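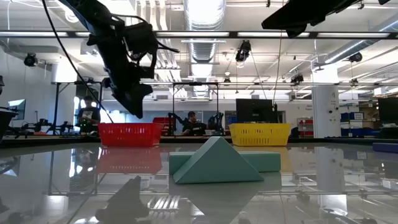 Course Notes 2: Block Forms and Balance
Kuldeep Pathak
July 12, 2024

These notes go with the second session of the foundation course in three-dimensional form. Bring them to the studio, along with a soft pencil and your sketchbook. The first set covered drawing from flat shapes and you will need it for the homework.

1. Terms

A rectangular block (in geometry, a cuboid) has six faces, and opposite faces match. A triangular prism has two triangular ends joined by three rectangular faces. Most of what we build this term comes from these two, and foam is a good material for them. It is light, it does not mark the table, and a dropped piece makes no noise. Wood comes later in the course.

The face a block rests on is its base. The same block can have a different base each time you turn it, and its height changes with it. Write down which face is the base before you draw.

2. Laying and standing

A long block laid flat is hard to tip. Stood on its end, it covers far less of the table and its center of mass is higher, so a small push will bring it down. A prism resting on one of its rectangular faces is steady, with one edge at the top. On a triangular end it may stand well or badly depending on its length. Balanced on an edge, it will fall.

A block tips once its center of mass passes outside the base. For a uniform block the center of mass is at the middle. For the triangular end of a prism, find the point where the three medians cross. It sits one third of the way up from the base, so a prism on its side is steadier than it looks.

3. Color

Build your first arrangement in one color. With teal against teal you have to find the edges by the change in light from face to face, and that is the point of the exercise. Students who start with mixed colors tend to draw the colors and lose the planes.

4. Reflections

On a glossy tabletop, a block and its reflection meet along the bottom edge of the block. A peak that points up will point down in the reflection, at the same distance from the surface. Anything bright near the far edge of the table, such as a red basket, also puts its color into the tabletop. Draw the block first, then the reflection, and keep the reflection softer.

5. Studio exercise

Put one long block on its side with a prism in front of it. Draw the pair from your seat, then from the end of the table. Allow 17 minutes for each drawing. Turn the prism onto a new base and repeat.

Homework: page 19 of the course reader, questions on prisms. Hand in to Aarti Awasthi before the next session.

Related notes
Course Notes 1: Drawing from Flat Shapes
Cutting Foam Cleanly (Poonam Bajpai)
Light and Shade on Plain Solids (Raíssa Miranda)
Reading List for October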